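The Library at Pridby Gets a New Heart, and Loses Some Shelves

Every renovation of a public building now comes with a verb. Clurkstead's central library was to be "unlocked". The Pridby branch, a brown brick box from the early seventies with a sawtooth roof and a loyal following, has been "opened up". I spent most of a morning inside it in October trying to work out what had been shut.

The architects are Afolabi, a practice best known for wineries and one much-photographed surf club. Their brief was to fix the leaks, get the building up to current access standards and make sense of a floor plan that had been patched by every council since it opened. On the first two counts they have done well. The roof has been re-sheeted without losing its profile, and the ramp at the side entry, once a sort of goat track, is now the way everyone comes in.

The third is where I start to grumble. Two reading rooms have been knocked together into what the drawings call the Heart, a double-height space with tiered seating and very little to read. Musa Okeke, the project architect, told me the old rooms were "dark and under-loved". They were dark. I remember them as full.

"People want to be in a library without having to behave as if they're in one," he said. It's a fair line, and I've now heard it from three practices.

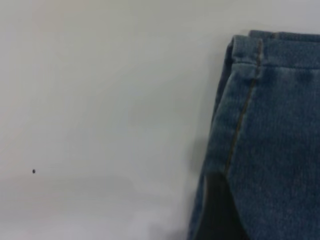

Blue denim on a pale surface.

The acoustics are the test of any room like this, and Afolabi brought in Osonik to deal with them. The ceiling baffles are handsome, folded felt in a mustard colour. At ten in the morning they coped. By the time a school group had taken over the tiers I could follow two conversations across the void, one of them concerning a guinea pig.

Hadiza Okafor, who has run the branch through the whole program, was diplomatic. The staff workroom finally has a window, she pointed out, and the local history collection has a proper climate-controlled store. Pressed on the shelving, she said 298 lineal metres had gone and that much of what stood on it was now "available on request".

The colour palette is calmer than the renders threatened. The original brick has been cleaned and left alone, and the clerestory glazing, painted over decades ago to keep the heat out, lets in a lovely even light again. If the budget had stopped there I'd be writing a happier piece.

Instead, a good slice of it went on a stair. It is a fine stair, blackbutt treads and a steel balustrade, and it leads to a mezzanine with 2 meeting rooms that have to be booked through the council website. Both were vacant while I was there.

Ifeanyi Omoregie, a retired draughtsman who worked on the original building, walked through with me. He approved of the roof. He stood under the baffles for a while, then asked where the atlases were.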